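Open day notes, Pevmont workshop
October 17, 2024

I drove out to Pevmont expecting to stay half an hour and left when they were stacking the chairs. The Jesura group had its doors open all day, and the thing I most wanted to see was Stosora, their project on getting robot arms to work inside ordinary desktop computers. The engineer who runs the bench let me ask questions between groups, which was generous, given how many school kids wanted the same spot at the rail.

My first question was why computers. "Because they're annoying," she said, and laughed. "A car door is huge and it's the same car door all day. In a PC you've got stiff parts next to floppy parts next to parts you must never, ever touch. If you can work in there you can work in a lot of places."

She pointed at the tower on the bench, lying on its side with the panel off, and told me to look at the cables first. People always look at the arm first, she said. I did too, I'll admit it.

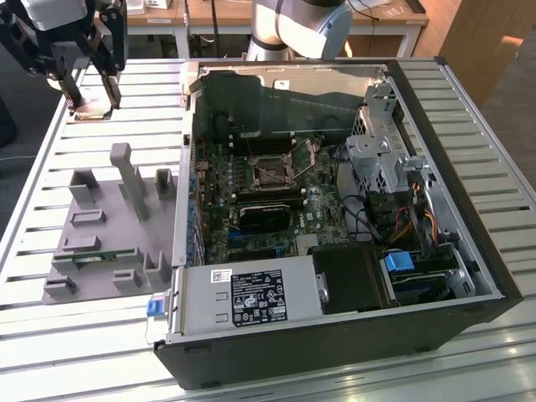
*The bench at Pevmont: open tower, parts fixture on the left, gripper above the table.*

The gray block next to the computer is a 3D-printed fixture, and she was prouder of it than of anything else in the room. Every part the robot handles gets its own slot or pocket. "We're on our 30th version of that thing," she told me. "The first ones were terrible! Parts tipped over, or they sat so deep that the fingers couldn't get hold of them. A couple of millimeters on a wall and your whole afternoon goes differently."

I asked whether a good camera shouldn't make the fixture unnecessary. She'd clearly heard that one before. Her view is that you solve one hard problem at a time, and the hard problem they picked is what happens at the board: lining up with a socket, feeling when a memory stick has reached its clips, knowing when to stop pushing. Finding loose parts in a heap can wait for another year.

The processor is the part that makes visitors hold their breath. The socket on the board has a metal frame and a lever, and under it are the contacts, all bare when the socket is empty. "You go straight down or you don't go," she said. "A person does a little wiggle without thinking about it. We spent most of last winter on the little wiggle."

They keep a log of every attempt, good or bad, and the count on the whiteboard that morning was 1,090. By the time I left it had been rubbed out and changed to 1,178, with a smiley face next to it. I asked how many of those were clean. She wouldn't give me a percentage, on the grounds that they change the task so often the number wouldn't mean much from one week to the next, but she let me read down a page of the log and there were plenty of entries that just said "again."
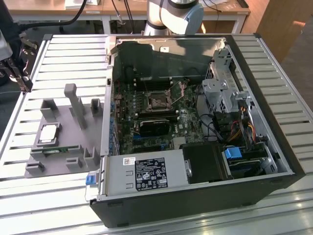
What surprised me was how much of the talk was about repair. I had come in thinking of factories, with new machines rolling off a line, and she wanted to talk about old office computers. Olaniyan, the refurbishing shop across the parking lot, sends over retired towers by the cartload, and the dream on both sides is a bench that can swap out memory or a processor overnight and leave a tidy row of working machines in the morning.

"They're good computers," she said. "Somebody got a new lease and these ones got a pallet. It kills me."

She likes the office towers for another reason too, one I would never have guessed. The makers designed them so a technician could get in fast, so there are latches and handles in bright colors all over the place. A blue latch says pull here to a person, and her group is finding it's a handy thing for software to look for as well.

A boy of maybe ten asked her if the robot ever gets bored. She took the question seriously, said no, but that she does, and that on slow days she races it. Who wins? "Me, by a mile. I can do a stick of memory while it's still thinking about it. But I can't do it at three in the morning, and I get worse after lunch."

The next step for Stosora is cables, and she made a face when she said it. Cables bend, they hide things, and they never lie the same way twice. They've given themselves 20 weeks to get one power connector unplugged and plugged back in reliably. I asked if I could come back for that one and she said to bring a sandwich.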